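Wednesday, after lunch

Back on the bookbinding glue tests. The Ester paste has gone lumpy again, and I'm now fairly sure it's my mixing and has nothing to do with the flour. I put 40 grams into cold water, stirred for 4 minutes, then heated it slowly, and it still came out like oatmeal! Pushed it through the sieve twice and it was usable, sort of.

Spread it on the Bergmann card and the thinner Landik sheets. The Landik cockled right away (it always does, I should stop hoping) but the Bergmann took it nicely. Both are under the boards now with the big weights on top. Batch 2321 is the one with the pencil cross on the back – please don't peel it to check!
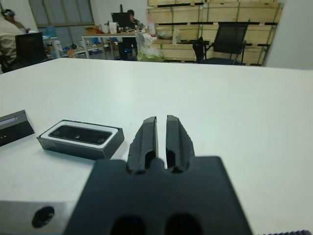
White table, open box on the left.

Spine linings next. I cut them across the grain by mistake, so that's a strip of good Russide cloth gone to the scrap drawer. The second lot is fine. I want to try the PVA mix on these, 80 parts paste to 20 of PVA, and see if the joint opens any easier than the January ones, which were stiff as a plank.

Need more waxed paper, and the bone folder with the chipped end needs sanding. Pressing boards stay shut until tomorrow morning.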